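Blankets and Covers at the Nistgate House

Welcome to our small gallery page. The Nistgate house is the second place we opened in Skilanley, after the one on Giltton Road, and guests often write to us before they come and ask what kind of bedding they will find. So I try to answer it on this page.

We own 281 pieces of bedding in the two houses together. Most of it is plain, because plain fabric is easy to wash and to replace. The colorful pieces we bought mostly at the Bañez market, where the sellers open at six in the morning and the best ones are gone before nine.

We wash all covers at 40 degrees and we do not use perfume in the laundry. If you are sensitive to wool, please tell us when you book and we will prepare cotton for you. Extra blankets are free of charge, you only need to ask for them before the evening. For small children we like to give the patterned ones, they seem to sleep better under something cheerful.

I will add more pictures in May, when the winter things are put away and the summer covers come out from storage. Click on a picture to see it in a larger size. 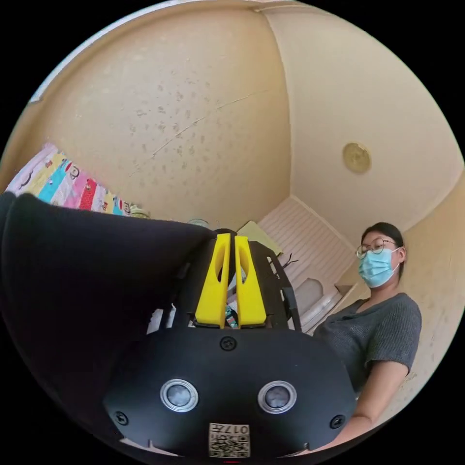

Patterned blanket in pink, yellow, turquoise and other colors, with small cartoon-style prints. Dark black fabric in front.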